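Notebook, Sep 7, 2021 - open day at Estcombe, arm demo on the marble counter

Writing this up while my feet still hurt. Jeferson wants it in the book before the Fomgate people come through in April, so it's going in long. 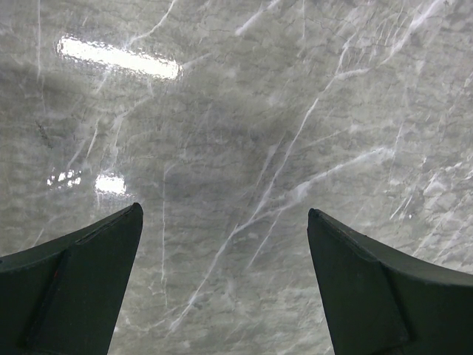
We had the doors open from 9 and the first group was already in the hallway, which I wasn't ready for. Lucimara did the welcome while I was still homing the arm (thank you, Lucimara!). I'd told everybody we'd have 25 minutes per group and that lasted exactly one group. People want to stand next to the thing and ask questions, and I'm not going to hurry them along, so by lunch we were a whole session behind and stayed there.

The polished gray marble gave us the trouble I thought it would. On the wrist view the lamps come back as bright white patches, over on the left when the gripper is pointing down at the slab, and between those and the white veins the edge finder gets excited about all kinds of stuff. On the plain bench it finds a coaster every time. On the marble it kept offering me the long diagonal vein as an object with good confidence. One of the visitors, a retired tile setter I think, said he'd tripped over veins like that himself when he was looking for cracks, so I felt a little better for the software.

What I ran for each group:
Arm parks over the slab, fingers open, live wrist view up on the big monitor.
I put a coaster down wherever somebody in the group points.
Skuser planner picks it up, moves it over to the felt mat, lets go.
Then the visitor drives it with the hand controller if they feel like it.

The driving was the hit of the day, by a mile. I'd planned it as an extra and it should have been the main thing. There was a girl, maybe ten, who got the hang of the wrist rotation faster than I did my first week, and she did not want to give the controller back. Her dad asked how much force the fingers put on and I gave him the number from memory, and then looked it up later and I was wrong, so I've taped the right one to the side of the cabinet. Please leave it there.

Failures, for the record: 11 missed picks over the whole day, 4 of them in the same bad spot close to the bright patches. The rest were spread all over and I don't see a pattern. Two of the bad-spot ones closed on nothing and went ahead with the full move to the mat, very solemn, and opened over it. Huge applause. We really do need the width check after closing, Jeferson has been saying so since spring and I keep putting it off. OK, it's on me, I'll do it this week.

I tried turning the exposure down before the third group. It helped with the reflections and then the dark parts of the stone went muddy and the coaster edge got soft, so I put it back. Lucimara's idea is to cross-polarize, film on the lamps and a filter on the wrist camera. Jeferson would rather just move the lamps off to the side and bounce them off the wall. I'd like to try his first, it costs us nothing but a ladder.

Other things that came up:
The monitor is too low, back row couldn't see. Put it on the tall stand.
Somebody asked if it could wipe the counter. We don't have a wiping routine but the path code from the sanding job would probably get us most of the way there. Worth an afternoon?
Emergency stop got pressed once by an elbow. Worked fine, recovery took me way too long with everyone watching. I want a printed restart sheet on the cart.
We ran out of the handout before the last group. Print more.

Jeferson talked to a couple from a kitchen shop for a long time about sorting stone samples. They left a card, it's in the top drawer with the Skuser license papers. He says he'll call them, and if he hasn't by the time you read this, bug him.

Left the slab set up with the lamps where they were, so we can repeat the bad spot before anything gets moved. Please don't slide the cart! I marked the wheels with blue tape on the floor. Logs are in the shared folder under open_day, wrist video too, except for the second group, where I forgot to hit record.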